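4.2 Beds as sorting surfaces

What surprised us most, and pleased us most, was how often the bed did the work of a table! Of the 1,121 clothing items logged in the Tillum homes, 200 never touched a chair or shelf before being put away. Jafarzadeh and Ko saw the same habit in Brirnulow.

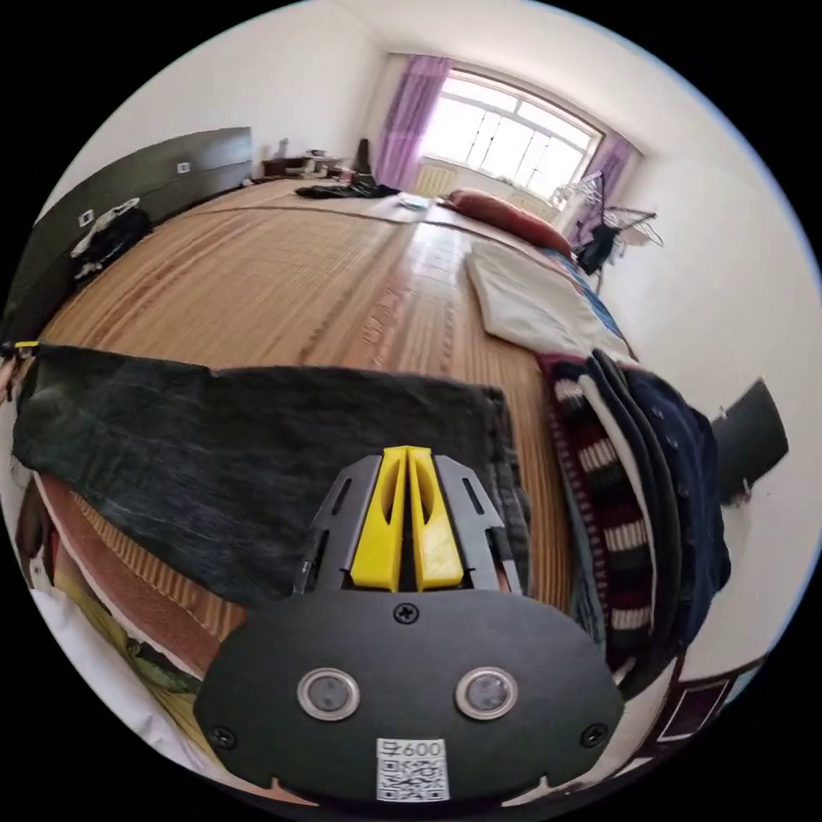
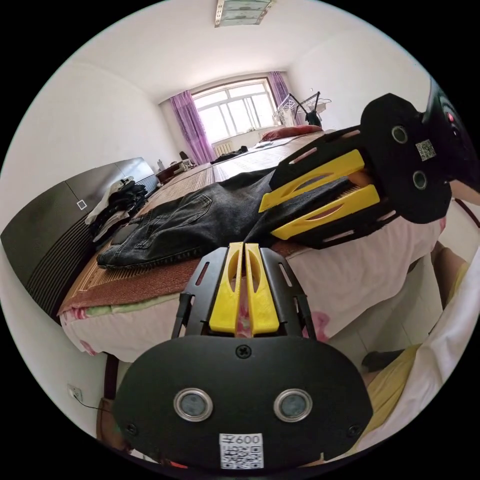

Figure 7. Clothes on a bed with a woven sleeping mat, Tillum.

A firm, flat surface seems to matter a great deal for folding, and we would love to see it tested on soft mattresses too. Piles at the side of the bed were coded separately (Section 4.3), with 20 left out for missing notes.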